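Review: Drimadis two-piece hand-held gripper set, after one month of use
Posted July 2024
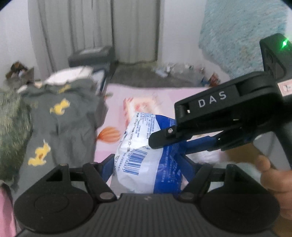
What we bought and why

Our group is small and we teach robot arms to do household tasks. For this we need many recordings of a person doing the task with the same kind of fingers that the robot will have. Before, we used grippers which we printed ourselves. They were cheap, but every pair was a little different, and the data showed it. So in the spring we compared two products, the Drimadis set and the one from Ravow, and we ordered the Drimadis. The price was 715 dollars for the pair, without shipping. I paid from our normal budget and I have no connection with the seller.

Most of our tasks are with soft things: clothes, bags, packages of foil. I will write mainly about these, as I did not find any other review that does it.

Grip on thin and slippery material

This is the strong side of the set. A wrinkled plastic package is difficult for a gripper, it bends away from the fingers and the surface shines and slides. With the blue pads I can hold such a package upright from both sides and pass it from one hand to the other. I need to squeeze less than with our old printed fingers, and after a long session my hand is less tired.

With cloth the result is mixed. A T-shirt is easy to pick up by the sleeve or the collar. A fluffy towel or blanket is also easy to take, but not so easy to let go, because long fibers go into the gap at the bottom of the pad. I have to open the jaws completely and shake a little. In the recording this shaking looks strange, and we had to throw away several episodes for this reason.

Very flat objects, for example a sheet of paper on a hard table, I could not pick up in a reliable way. On a soft mat it works better.

Weight and comfort

One gripper is fine for a whole morning. With two of them I make a break every half hour. The handle is made for a medium or large hand. My colleague has small hands and she cannot reach the fully open position without changing her hold. Ravow sells two handle sizes, and I think Drimadis should do the same.

Pads and spare parts

The manual says to change the pads after 1,000 grasps. We are far over this number now and only the edge of one pad is worn. New pads we ordered from Shemweta, who had them in stock when the Drimadis shop did not. They arrived in four days. The change takes a few minutes with the small key from the box. Please be careful with the screws, they are tiny and I already lost one in the carpet.

Software and support

The installation was not difficult, but the guide is translated badly in the part about calibration. I followed it three times and the opening width was still wrong. I wrote to support and the answer came the next day, with a corrected page. After this everything was good. The corrected page is still not on their website, so ask for it.

We also tried the paid labeling service from Clirmont, which costs 135 dollars per month. For folding and sorting it was okay. For tasks with two hands it mixed left and right too often, and we stopped.

Would I buy it again

Yes, for packages and clothes. If you work mostly with paper or cards, ask first for a test unit. I give four stars of five, and the missing star is for the handle and the manual.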